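Wipe up the spill before you do anything else. Most tablecloths that end up in the rag bag got there because something sat on them overnight, and by Monday morning it had set.

## Which cloth for which table

For a kitchen table that gets used all day, a printed cotton or a cotton blend is the easiest to live with. Small prints hide more than plain colors do. A solid pale cloth shows every drip of tea, and a solid dark one shows lint and flour.

Vinyl is fine if you have small children or do a lot of messy work, but it cracks along the folds if you store it flat in a drawer. Roll it on a cardboard tube. Don't put a hot pan on it, even with a towel underneath.

Linen is for company. It wrinkles as soon as you look at it and takes a long time to iron.

Measure the table before you shop. Add twice the drop you want to both the length and the width. A 5 inch drop is enough for everyday use, and people's knees don't catch on it. Cotton will shrink on the first wash, so buy a size up if the table measurement is close.

## Keeping a cloth from sliding

A thin rubber shelf liner under the middle of the cloth does the job. You don't need to cover the whole table. Cut one piece for the center and a strip for each end. Wash the liner by hand now and then, as crumbs get into the holes.

Clips work too, but they scratch soft wood. My neighbor Manju Chaudhary sews a small washer into each corner hem of hers and says they have stayed put for years. I tried it and it's good for outdoor tables. Take the washers out before the cloth goes in the machine, or use ones that won't rust.

## Working at the kitchen table

If the table doubles as a craft or packing table, leave the everyday cloth on and keep small things in a basket with open sides. You can see what's in it and shake the dust out over the sink.
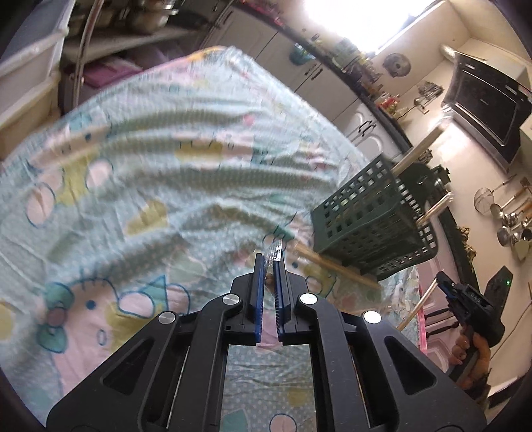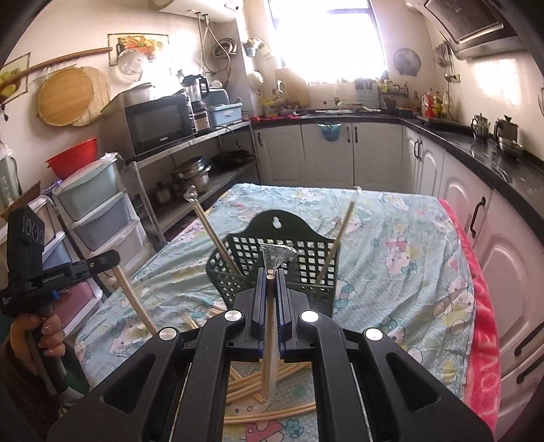
Glue is the main hazard. White school glue comes out with warm water and a little dish soap if you get to it wet. Once it's dry, scrape off what you can with a dull knife, then soak the spot for 30 minutes and scrape again. Hot glue is easier. Put the cloth in the freezer until the glue goes hard and snap it off.

Ink depends on the pen. Try rubbing alcohol on a cotton ball, with a folded paper towel behind the stain, and keep moving to a clean part of the towel. Test it on the hem first. Some cheap prints will lose color along with the ink.

## Food stains

- **Turmeric:** Dish soap and cool water first, then dry the cloth in full sun. It may take 2 or 3 rounds. Keep bleach away from it, as it can turn the spot red.
- **Oil:** Cover with cornstarch, leave it for an hour, brush off. Rub in dish soap and wash in the hottest water the fabric allows.
- **Tea and coffee:** Cold water from the back of the cloth, then white vinegar mixed half and half with water.
- **Candle wax:** Let it harden and lift off the big pieces. Lay brown paper over what's left and go over it with a warm iron, no steam.
- **Egg:** Cold water only. Hot water cooks it into the weave.

Check the spot before the cloth goes in the dryer. If you can still see it, start over. The heat of the dryer will fix almost any stain for good.

## Washing and ironing

Shake the cloth outside. Wash printed cotton inside out in cold water, with half the detergent you would use for clothes. Wash anything red by itself the first couple of times.

Iron while it's slightly damp, on the wrong side. Start at the middle and work out to the hem. If you don't iron, hang the cloth over a shower rod with the long side down and smooth it with your hands while it drips.

## Storing

Fold in thirds one time and in quarters the next, so the creases don't always land in the same place. I keep two cloths in rotation and one spare. More than that and the bottom ones go yellow along the fold.

Kamlesh Uniyal wrote in February to ask about cedar blocks. They're fine, but don't let the wood touch the fabric. Wrap them in a piece of old sheet.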